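Category: Company News, Toys & Play

Costache to Sell Kostance Block and Basket Sets Through Sestavus Stores

TRINDNESS – Costache will begin selling its Kostance line of painted wooden blocks through the Sestavus chain in January, the company said Wednesday. The sets will be stocked in 146 stores and on the Sestavus website.

Each set comes with a woven wicker basket that serves as storage and as part of play. Children sort the blocks by color, stack them on a table and drop them back in the basket when they are done.

Costache sold 3,041 sets last year, all of them by mail order or at its shop in Trindness. The Sestavus agreement is the company's first with a retail chain.

"People kept calling to ask where they could see one before buying," said Soledad Olmedo, who founded Costache. "We had one shop and it closes at 5 p.m. Now they can go to a store near them and pick up a block."

The blocks have a matte finish. The basket is a shallow tray with rounded corners and a braided rim that small hands can grip. The open weave on the bottom lets crumbs and dust fall through, and the basket can be wiped with a damp cloth.

Tyson Campbell, toy buyer for Sestavus, said the chain tested the sets in its Trindness store before placing an order.

"We put a basket on a white table near the front and left it there," Campbell said. "Parents stopped because their kids stopped. We sold 566 sets from that one table."

Blue, green and red cubes are part of the line. Extra cubes will be sold singly, and replacement baskets can be ordered from Costache. 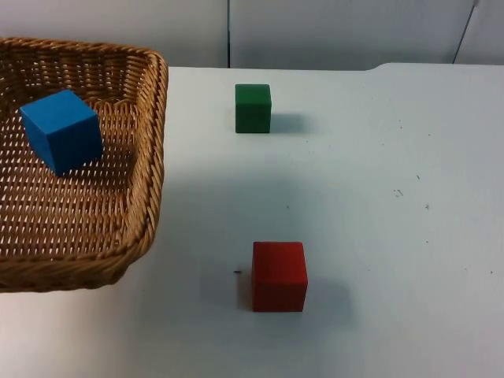 About Costache

Costache makes wooden toys and woven storage for homes and preschools. The company is based in Trindness and supplies 889 classrooms. Store buyers and preschools can request a catalog from the Costache sales office.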